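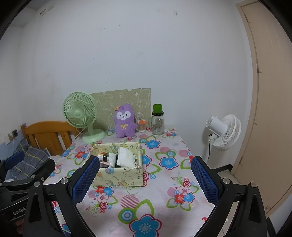 Frequently asked questions about the Grestham Plateau crossing

How do I get to the start?

Everyone meets in Drerkden, the last town with a paved road. Most guests fly into the regional airport and take the morning bus up the valley, and it's a beautiful ride, so grab a seat on the left if you can! From Drerkden we go on by truck to the old weather station at the foot of the plateau. That last stretch takes most of a day and crosses the same river four times.

Is it really as remote as it sounds?

Yes, and we love it for that. Between the weather station and the Grusora lakes there are no villages, no phone masts and no marked trails. In September you may share the whole plateau with reindeer, a lot of cranes heading south, and the one herding family that moves through at the end of the season. Ottmar Heitmann has guided up here since 2017 and he still gets excited when he sees somebody else's tent.

How fit do I need to be?

You should be comfortable walking six or seven hours a day with a pack, several days in a row. The climbing isn't steep, but the ground is soft and lumpy (tussocks, mostly) and it tires your ankles in ways a gym won't prepare you for. Long walks on rough ground at home are the best training. Stairs are fine too.

How high do we go?

The plateau sits at 800 meters for most of the route. The only real high point is the optional side trip up Mount Thiele, which climbs to just over 2000 meters and gives you a view clear across to the sea ice on a good day. It is worth every step.

Who was Mount Thiele named after?

Reinhold Thiele, a surveyor who wintered on the plateau and drew the first decent map of the lakes. We carry a copy of it on every trip. It puts one island on the wrong side of a bay, and guests always have a great time finding it.

What will the weather do?

A bit of everything! Expect sun, sideways rain and a dusting of snow, sometimes before lunch. Nights drop below freezing. The upside is that the mosquitoes are gone by then, the birches turn bright yellow, and the nights are finally dark enough for the northern lights.

What should I pack?

We send a full list when you book. The things people forget most often are a second pair of gloves, camp shoes that can get wet, a headlamp and enough socks. Keep your main bag under the weight on your booking sheet, since it has to ride in the truck with everyone else's. Small stuff is much easier to live with if it's sorted before you leave home. Zip bags are wonderful for this, and you'll use the empty ones for wet socks, lichen-covered souvenirs and half-eaten chocolate.

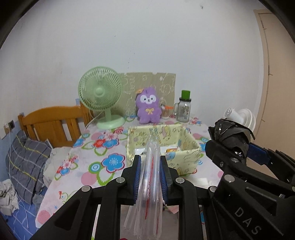
Clear zip bags: bring a few extra.

What do we eat?

Hot breakfast, cold lunch, big hot dinner. Hildegard Görtz plans the menus and bakes the rye crackers herself, and people write to us months later asking for the recipe. (It's on the blog.) Vegetarian and gluten-free are no trouble with a few weeks' notice. If you eat a mountain of food at home, tell us, and we'll pack up to 3000 extra calories for you over the course of the trip.

Where do we sleep?

Two-person tents, with a heated cook tent for evenings. There is also one hut at the second lake with a wood stove and a sauna the size of a closet. You will want to go in the sauna. You will then want to go in the lake, very briefly.

Can I come on my own?

Please do! Roughly half of our guests come solo. We'll pair you with a tent mate, or you can pay a supplement for your own tent.

Do I need a permit?

You need one for the border zone around the lakes. Mareike Weidemann in our office handles the paperwork, but she needs a clear scan of your passport well ahead of time. The permit office is slow and takes long holidays, so send it early.

What happens in an emergency?

Both guides carry satellite phones and have wilderness medical training. A helicopter can reach most of the route when the cloud is high enough, though it may have to wait out bad weather. Insurance that covers evacuation is required, and we check the policy before you travel.

Can I bring my kids?

From age 14, with a parent. The youngest guests tend to outwalk everyone.

I have a question that isn't here.

Write to Trinidad Orellana through the contact form. She has done the crossing in both directions and is very happy to talk boots, birds or bus times.

Last updated 19 January 2026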